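Archive home | List info | Thread index | Previous | Next | Search this list

Re: Fliswood refill pouches, worth it?
Posted in August, 21:40, by a list member (Jakab Road)

> I've switched the whole house over to the Fliswood pouches and wouldn't
> go back. You buy the bottle once, they send the pouches through the
> door, and it works out far cheaper than the supermarket. The leaflet
> says one pouch does up to 40 washes and saves 8 plastic bottles a
> year. Clothes come out lovely. I can't see a downside and I'd tell
> anyone on the list to sign up while the offer is on.

I'm glad it suits you, but I'd want to look harder at that leaflet before anyone signs anything.

Start with the 40 washes. The dose printed on the back of my pouch is for a small load, soft water and light soiling. We have hard water at this end of town, as anybody with a kettle knows, and the same pouch tells you to use double in hard water. Nobody in my house has ever produced a lightly soiled football sock either. Going by the dose that does the job for us, a pouch is gone in half the time they say, and then the price per wash is no better than the own-brand powder I used to get at Junard. The powder comes in a cardboard box, which I can put out with the paper.

Then the bottles. Eight fewer bottles than what? If you were buying the small ones, perhaps. I was buying powder, so I've saved none and gained a pile of pouches. They aren't taken in our kerbside bin. You are meant to flatten them and post them back in a freepost envelope, and I've had two envelopes since spring. I wrote to ask what happens to the ones that do get posted. I had a friendly reply about their values and a discount code.

The smell is a matter of taste. I find "meadow" much too strong on tea towels and flannels, and it doesn't rinse out on a quick cycle. Towels have also gone a bit waxy, the way they used to with softener, though it could be our machine, which is old and wants its drawer cleaning more often than it gets it. A hot wash with soda crystals put them right.

What bothers me most is the subscription. The offer price holds for 2 deliveries and then it goes up, and the line saying so is in grey at the bottom of the second page. You can pause it but I could not find a way to cancel on the website. I had to ring, and was offered another discount before they'd let me go.

Somebody at the Tusness swap morning told me the firm has 3,000 households signed up in this county. That may well be so. It doesn't tell me how many are still paying after the offer runs out, and I'd like to know that before being impressed.

If people want to cut down on plastic, I'd say buy the biggest box of powder you can carry, use less of it than you think, and wash at 30 unless something is properly dirty. Cloths and napkins I do separately on a hot wash with no scent at all. They go in a basket till there are enough for a load.

Happy to be shown wrong by anyone with a year of receipts.

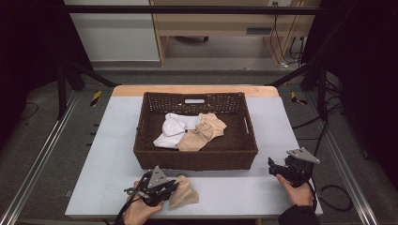 Powder is fine until it clumps in the drawer, and on a cold wash I get white streaks on anything dark. I gave up on Fliswood as well, over the phone call mainly, but I've gone to a plain unscented liquid from Junard and not back to the box. Has anyone tried dissolving the powder in a jug first?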